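# Greifervergleich Pridska / Okgate – häufige Fragen

Stand: 16. August 2022. Zuständig für die Auswertung: Chin-lung Su, für die Mechanik: Lahcen Gaber.

**Welche Greifer werden verglichen?**

Die Handgreifer Pridska und Okgate. Beide arbeiten mit zwei Fingern und werden über einen Abzug am Griff geschlossen. Geprüft wird das Greifen von Textilien in möblierten Wohnräumen, ohne Fixierung der Teile.

**Warum Textilien?**

Starre Teile lassen sich mit beiden Modellen zuverlässig halten, die Unterschiede lagen im Februar innerhalb der Messstreuung. Bei gefalteten Stoffen hängt das Ergebnis deutlich stärker von Belag, Fingerwinkel und Schließweg ab.

**Welche Beläge sind zugelassen?**

Bis auf Weiteres nur die blauen Beläge mit strukturierter Oberfläche. Glatte Beläge wurden nach der ersten Reihe gestrichen, der Stoff rutschte beim Anheben nach unten heraus. Beläge immer paarweise tauschen.

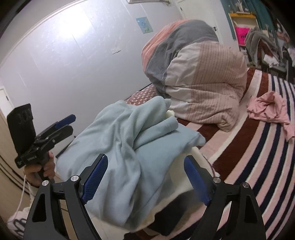 *Hellblaues Textil zwischen den Fingerbelägen, links der zweite Handgreifer mit Kameraeinheit.*

**Wie läuft ein Durchgang ab?**

Teil ablegen, anfahren, schließen, anheben, 4 Sekunden halten, ablegen. Pro Textil und Greifer sind 30 Durchgänge vorgesehen. Ein Griff gilt als gültig, wenn das Teil während der Haltezeit nicht nachrutscht. Einzelne heraushängende Lagen sind zulässig.

**Darf man mit zwei Greifern gleichzeitig arbeiten?**

Ja, bei großen Teilen wie Bettbezügen. Solche Durchgänge werden getrennt protokolliert und gehen nicht in den Einzelvergleich ein. Das Kabel darf dabei nicht in den Arbeitsbereich der Finger geraten.

**Die Finger schließen schief. Was tun?**

Zuerst die Schrauben am oberen Fingergelenk prüfen und gleichmäßig nachziehen. Bleibt ein Versatz von mehr als 2 mm an der Spitze, den Greifer aus der Reihe nehmen und an Lahcen Gaber geben. Nicht selbst nachbiegen – die Fingerplatten verlieren dadurch ihre Parallelität.

**Wie werden die Kameradaten zugeordnet?**

Über den Zeitstempel im Controller Younis. Vor jeder Reihe ist ein Abgleich nötig, nach einem Akkuwechsel erneut. Aufnahmen ohne Abgleich werden verworfen.

**Gibt es schon ein Ergebnis?**

Ein vorläufiges. Beim Okgate waren fast 24 der vorgesehenen Griffe je Textil gültig, der Pridska liegt bei dünnen Stoffen darunter und bei gefütterten gleichauf. Die Reihe mit dem Adapter Matham steht noch aus.

**Wohin mit Protokollen?**

In den Projektordner, ein Blatt je Reihe. Rückfragen zur Auswertung an Chin-lung Su.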